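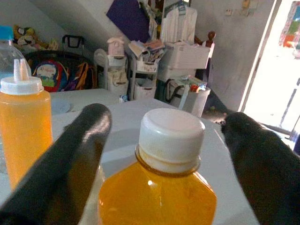 The Drinks Table, and Everything Else in the Room

I've been promising to put this page up since April, when we took over the downstairs room at Talladberg and filled it within a day. It only has the one picture so far (I'm slow, I know, and the rest are still sitting on Miroslava's laptop), and the notes for the others are underneath so I don't forget what I wanted to say.

1. The orange bottles

Look at that color! The one in front with the white ribbed cap is the bottle I always reach for. I love the flat sides on it, and when light comes through, the whole thing goes amber, like a jar of honey on a windowsill. To the left is the squeeze bottle, same sort of orange, with the pointed nozzle on top. I'm a big fan of a squeeze bottle for syrup. You get a neat line of it in the bottom of the glass and you don't end up with sticky fingers and a sticky table and a sticky phone. The clear one with the blue cap is a water bottle, and you only get a bit of it.

My orange syrup, for those who asked: juice of 2 big oranges, 200 grams of sugar, a strip of peel, warmed gently until the sugar melts, then strained. It keeps in the fridge for up to 2 weeks. Margus Jõgi puts it on pancakes and I've stopped arguing.

2. The white table

I went back and forth on a white table for months. Every splash shows, yes, but everything you set on it looks so cheerful! There's a little round bluish dish on it, the see-through kind I can never resist at the Prusinov flea market, and a small white carton with a blue label toward the back. I had big plans to keep this table for drinks only. You can see how that went.

3. The back of the room

Stuffed toys against the wall, yellow and white and brown. I'm very fond of that pile and I won't hear a word about thinning it out. Under them is the black suitcase with its handle up, the one on wheels. I like a suitcase standing in a room, it makes me feel like a trip is coming, even if the trip is only to my sister's in Girard.

Still to come

Miroslava Antoniuk has the pictures of the shelves and the window corner, and she says she'll send them once she's back from Treven. I also want to get one of the table laid for breakfast, with proper glasses and the good napkins, but that means clearing it first, so don't hold your breath.

If you make the syrup, write and tell me how it came out. I'd especially like to hear from anyone who has tried it with blood oranges, I keep meaning to and then I eat them all on the way home.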